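About us

Hi, I'm Darlene, and I run the teaching floor at Zetel. We show robots how to do fiddly jobs by doing the jobs with them, either by steering the arm from a seat across the room or by taking hold of it and moving it ourselves. No code, mostly patience!

I started this with Griet Boersma in a rented unit with one arm and a lot of secondhand computers. Old desktops are still my favorite thing to teach on. Everything in them is tight and shiny, and there's always an edge to catch on if you come in too fast.
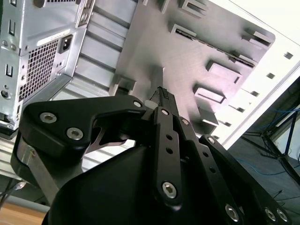

Getting the fingers inside a desktop case.

These days we have 4 arms and a library of 3,000 recorded runs, every one of them driven by a person. Chia-jung Kao looks after the recordings and throws out more of mine than I'd like. (She's usually right – I rush when I'm hungry.)
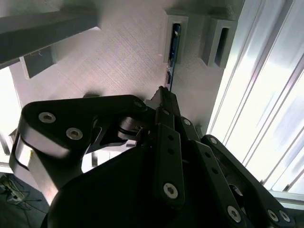
New operators spend their first 12 hours on what we call the Brundelitz course, named after the street where we began. You learn to approach slowly, stop, look, and only then close. The wrist view takes some getting used to, and you end up reading tiny landmarks, like a thin blue board standing in one of two pale brackets with the finger tip pointing up just below it. After a while your hands do the steering and you forget the controls are there.

Annelies Desmet teaches most of that course now, and she's much calmer than I ever was. She likes people to talk out loud while they drive, so the rest of us get to hear a lot of muttering about cables and
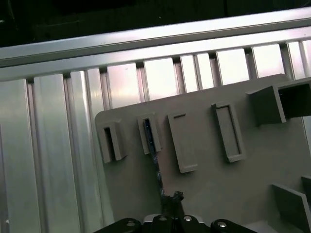 slots, and the odd cheer when a run goes well. Godelieve Timmermans keeps the arms in shape and builds our practice boards after lunch, when the floor is quieter.

We take on new operators every June. Gamers do well, but so do knitters and people who fix their own bikes. Come by and have a go on an arm before you apply, mornings are best, and ask for me or Griet at the front desk.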